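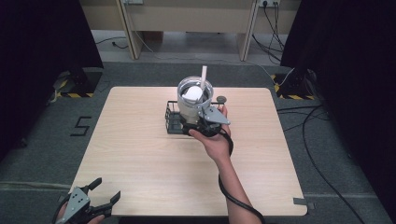
Wire caddy for table setup: do drinks go in it or next to it?

Asked by Firdevs Akbulut, Monday, June 9, 2025

Hi everyone! I'm setting up a tiny drinks corner in our apartment and I'm so excited about it, but I'm stuck on one thing and my sister and I can't agree. I have a square blond wood table (light finish, soft corners, I love it) and a low black wire basket, the open rectangular kind. My plan is to keep it toward the back of the table and stand a glass in it with a straw already in, so when people come over they can just grab one.

I tried it over the weekend and it looks great, but a glass feels a bit unsteady on the wires, especially with a tall straw sticking out the top. I also caught the straw with my sleeve twice when I was lifting the glass out.

So:
Is there some trick to keeping a glass steady in a wire rack?
Do you put the straw in before or after?
And will the wire scratch the tabletop? It's only had one coat of oil, back in October.

The glasses are wide at the rim and clear. The basket is by Mirketti, if anyone has the same one. Budget is small but I'm happy to do something crafty!

2 comments
kettle_drawer: What size are the glasses?
Firdevs Akbulut: 16 ounce, and pretty heavy at the bottom.

3 answers

Songül Şimşekoğlu
Accepted answer, 38 votes

Oh I love this kind of project! I've had a black wire caddy on our coffee table for 5 years and it can absolutely hold glasses, you just need something flat in the bottom. A glass wants a flat surface and thin rods give it a few narrow lines to stand on, so a glass that lands between two of them is going to lean.

I cut a piece of cork shelf liner to fit inside the basket. Trace the base on paper first and cut the cork a hair smaller than your tracing, or it buckles up in the middle (ask me how I know). Cork is easy to trim with kitchen scissors, it looks lovely with black wire and pale wood, and you can wipe it off. Felt works too but it holds on to drips and gets a smell after a while, so I'd save that for underneath.

For the bottom of the basket, stick small felt dots on whatever part touches the table. On a table with one coat of oil I'd do this before anything else. Metal dragged over soft wood will mark it sooner or later, and the weight of full glasses doesn't help. Do give it another coat this summer if you can. Take everything off, sand very lightly along the grain, thin coat, wipe off the extra, leave it overnight.

Straws: after! Put them in a separate jar beside the basket and let people take their own. If you really want them in the glass for looks, go shorter. A straw that stands way up over a wide rim swings around when you lift the glass, and that's your sleeve problem. You can trim the paper ones.

And lift with your hand low on the glass, straight up until the base clears the top rod. With a low basket that's only a small lift. Keep your other hand on the basket the first few times so it doesn't come along for the ride.

Have fun with it, and please post how it comes out!

Comments
Firdevs Akbulut: Cork!! I have a whole roll of it left over from the kitchen drawers. Doing this tonight.
Songül Şimşekoğlu: Yay! Round the corners a little with the scissors, they curl otherwise.
Firdevs Akbulut: Done, and it's rock solid. My sister still says the glasses belong on the table, but she used it anyway. Thank you!

porchlight_dee
11 votes

Agree with the cork. One more idea if you're serving anything cold: fold a white cloth napkin and stand it in the glass until it's time to pour. It keeps dust out, it looks like a cafe, and then each guest has a napkin ready. I do it with wide glasses because the napkin opens out nicely at the top. In a narrow glass it just looks stuffed in there.

For oil I use the Lollon clear one. It does take longer to dry than the can says, so don't put the basket back on right away.

Also I'd bring the basket forward a bit. Toward the back is pretty, but people end up reaching over whatever is in front of it, and if you have snacks out that's sleeves in the dip.

Comment
kettle_drawer: Depends which side people come from, no? If the table isn't against a wall the back is someone's front.
porchlight_dee: Ha, true. Ours is against a wall.

mészáros_fan
2 votes

just get a tray. I have the Kevomholm one, round, works great, no wires

Comment
Firdevs Akbulut: Thanks! I already own the basket though, and I'm kind of attached to it :)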